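4.2 Commissioning and Task Evaluation of the Torklow Kit

The Torklow bimanual kit was supplied by Sekley as a set of arms, grippers, rail hardware and control software. We evaluated it as a buyer would, with no changes to the firmware and only the parts listed in the standard package. Assembly followed the printed guide. Two operators, neither of whom had used the product before, mounted the arms and ran the calibration routine supplied by the vendor. The routine asks for 9 poses per arm and writes a single file for the pair. We repeated it after every transport of the cell and found no need to run it at other times.

Control runs through the vendor's Ragab client, which records joint positions, gripper commands and camera streams under a common clock. The client was stable on the recommended computer. On a slower machine it dropped camera messages without a warning to the operator – a fault we reported to Sekley in February and which was still present in the release tested here. All results below were obtained on the recommended computer.

Three properties were of interest: the repeatability of the grippers near the table surface, the reach of each arm into the half served by the other, and the effect of cable routing on wrist motion. The first was tested with small upright objects, the second with flat items too wide for one gripper to turn easily. Cable routing was judged by the number of episodes stopped for a snag. Of 123 episodes in the main series, seven were stopped for this reason, all during large wrist rotations. Shortening the free loop reduced the range of the wrist, so the longer loop was kept.

Tasks using a whiteboard proved the most demanding. The board is thin and lies close to the table, and a jaw that comes down slightly too low presses on the surface before it reaches the border. Operators therefore approached from a corner. Figure 7 shows the cell with both arms over the table during a whiteboard task. 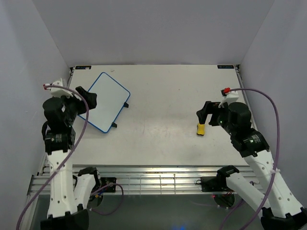 Figure 7. Whiteboard task in the Torklow cell. The left gripper is above the upper left corner of the board; the right gripper points down near a small yellow object.

Bratu and Radwan scored the episodes separately from the recorded streams, and disagreements were settled by a second viewing. Most concerned the moment at which a grasp should be counted as complete. The vendor's own success flag was not used, as it depends only on gripper width and cannot separate a held object from a jaw stopped by the table. A comparison with the Stellance controller on the same tasks is given in Section 4.3.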